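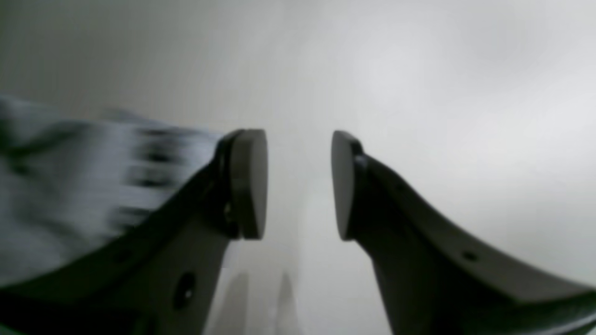

Gray and white fabric with darker streaks, far left.

Home Files Cards Issues Comments

# Mililari: a catalog of household cloth

Mililari is a catalog of the ordinary fabric in a house: dish towels, napkins, pillowcases, scarves, cleaning rags, and that one flannel square everybody seems to own. It covers 76 pieces and 900 photos, and I love every one of them (even the rags!).

I started it in July while sorting a linen closet and got completely absorbed in how differently two towels of the same size can behave. One drops into a neat stack and stays there, the other springs open the second you let go. I wanted a place to write that down.

## What's inside

- `pieces.csv` has one row per piece, with size, fiber, weave, main colors and a note on how it folds
- `photos/` has a folder for each piece, named by its number
- `folds.md` has written instructions for the 7 folds I use
- `care.md` is wash and dry notes, still patchy for the wool

Colors are written in plain words: "light gray", "rust", "dark blue with a white edge". If a pattern can't be read in a photo, the pattern tag for that photo says `unclear`. Please keep that tag if you reuse the files, it saves a lot of squinting later.

## Notes on the pieces

Fabbri is my name for the group of stiff linen napkins. They hold a crease beautifully and fold into thirds with almost no smoothing. Guvitz is the stretchy group, mostly jersey, and it's a delight and a pain in equal measure. The hems roll, the corners wander, and a rectangle is only a rectangle for a moment.

Stripes turned out to be my favorite thing to fold. Line up the first stripe with the edge and the rest follows, all the way across.

## Known gaps

Very little silk. No curtains at all. Pieces 31 through 40 were measured after washing and the others before, so don't compare their sizes too closely. The fiber column comes from sewn-in labels where there was one and from my own guess where there wasn't (guesses are marked `g`).

## Adding a piece

Measure it flat, unstretched, long side first. Add the row, make the folder, and tell me how it folds! Even "badly" is useful.

Maintained by Hae-won Shim.

Comments

ratport: The thirds fold in folds.md fixed my napkin drawer. Could you add fitted sheets?

Hae-won Shim: Yes! I have 2 of them waiting. The elastic corners need their own section.

terrycloth_fan: Row 58 says cotton but the care note says wool wash. Which one is it?

Hae-won Shim: Cotton. Good catch, I'll correct the care note tonight.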